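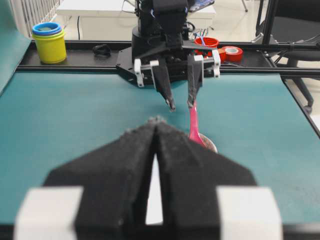

WARKPORT, 3 October 2022 - Onmont, the Warkport maker of reusable plastic tableware, today announced a new line of spoons, cups and plates for school lunchrooms, camps and family kitchens. The line is called Nokis. It goes on sale to schools and food service buyers this month, and household sets will follow.

Nokis is made up of 23 pieces. The spoons come in one size and are molded in a single piece, with no seam where the handle meets the bowl. The handle is narrow at the neck and wider toward the end. Cups are sold in sets that nest inside one another, so that a full set takes up the shelf space of its largest cup. Plates are sold clear or in color.

"Schools told us they were losing spoons and replacing them every term with whatever was cheapest," said Jadwiga Jakubowski, head of product at Onmont. "They asked for a spoon they could buy again next year and get the same spoon. They also wanted bright colors, so a spoon left on a tray gets noticed before the tray is scraped." 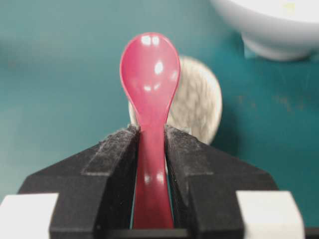 A red plastic spoon, held upright by the handle.

A trial order of 2000 spoons went out to lunchrooms in the Warkport area in September. Kitchen staff filled in a short form at the end of each week. They reported on washing, stacking and how the spoons held up in the serving line. Most of the comments were about the handle, which early users found too short for deep serving tubs. Onmont lengthened it before the final mold was cut.

The company also changed the bowl of the spoon after the trial. The first version was close to round and did not reach well into the corners of square containers. The final version is oval. It is meant for eating and for light serving, such as moving small dry items from one dish to another.

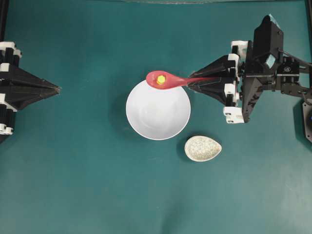

Buyers who already own ceramic or stoneware bowls can order the spoons alone. They are packed by color, and mixed cartons are available on request. The minimum order for schools is one carton. Replacement pieces will be sold singly for at least 3 years after a set is bought, and orders can be placed by phone or through a distributor.

The line will be distributed by Cartwright, which has carried Onmont serving trays in the region for several years. Cartwright will hold stock in its Warkport warehouse and deliver with its regular kitchen supply runs. Price lists and color cards are being mailed to current customers now. New customers may ask for a sample pack, which has a spoon, a cup and a plate.

Media contact: Jadwiga Jakubowski, Onmont, Warkport

3 shares | 0 comments

© Onmont. All rights reserved. Contact | Back to top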